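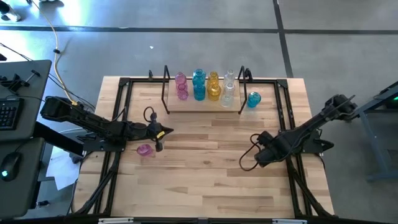

September, Saturday, a little after lunch

Gluing notes, continued from the last entry. Graham Lockwood asked me to write this up properly so that whoever picks up the water-resistance work after me isn't reading it off the back of an envelope, so forgive me if I go on a bit. I've had two cups of coffee and the bench is quiet.

We are still trying to decide between the casein glue Zanele mixes herself and the Plosar hide glue that comes in the brown tubs. Both hold beautifully when they're left alone in a dry room. The question is what happens to a maple joint that lives in somebody's kitchen, gets wiped down every evening and sits next to a kettle. Stockdale (the customer, not the street) wants an answer before they order, and I can't blame them.

Batch C was mixed the usual way. Casein powder first, then cold water a little at a time, then the lime, and a good long stir until it stops looking like cottage cheese. I let it stand 40 minutes, which is longer than the card says, but I've always found the short stand leaves grains in it and you feel every one of them when you close the joint. Zanele Sithole disagrees with me about this and has written "NO" next to it on the card in green pencil. Fair enough – we'll run hers at the short stand next time and put the two side by side.

Clamping. I used the old Gruter clamps for the whole batch. The newer ones are prettier but the pads creep, and I lost a joint in batch B that way. Snug, wait 10 minutes, then snug again. Squeeze-out was even along the full length on all but one, and that one had a slight hollow I should have caught with the straightedge. I've marked it with a cross and kept it in the batch anyway, as I'd like to see what a slightly poor joint does compared with the good ones.

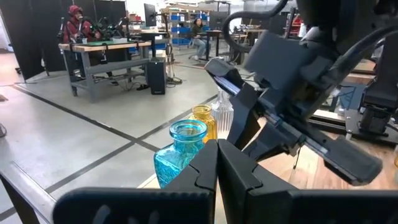 Hide glue went less smoothly, and I'll take the blame. The pot ran cool because I'd turned the dial down to answer the phone and never turned it back up. By the time I brushed the third joint the glue was stringing off the bristles like melted cheese. Scraped it back, warmed it up, started over. Please, whoever reads this, put the thermometer in the pot and leave it there. It has a clip for exactly that purpose.

Breaking the dry samples from batch A: casein let go at 500 on the gauge and took a long sliver of maple with it, so the wood went first, and I was very pleased. Hide glue managed nearly the same, with a cleaner break right down the line. I wouldn't read too much into one pair. The gauge is due to go back to Indatgate for checking and I have my doubts about the low end of it, though up where we were reading it has always behaved.

Soaked samples are in the tubs now. They get 196 hours, then out on the rack until they stop losing weight, then the same break as before. Change the water if it goes cloudy, and note the time you did it. The casein ones will smell. That is normal, and it does pass once they're dried.

Still to do: relabel the lime jar (the ink has run), order more maple strips from the same board if there's any left, and ask Graham whether Stockdale cares about the color of the glue line. The casein dries a bit yellow, and on pale maple you can see it if you go looking.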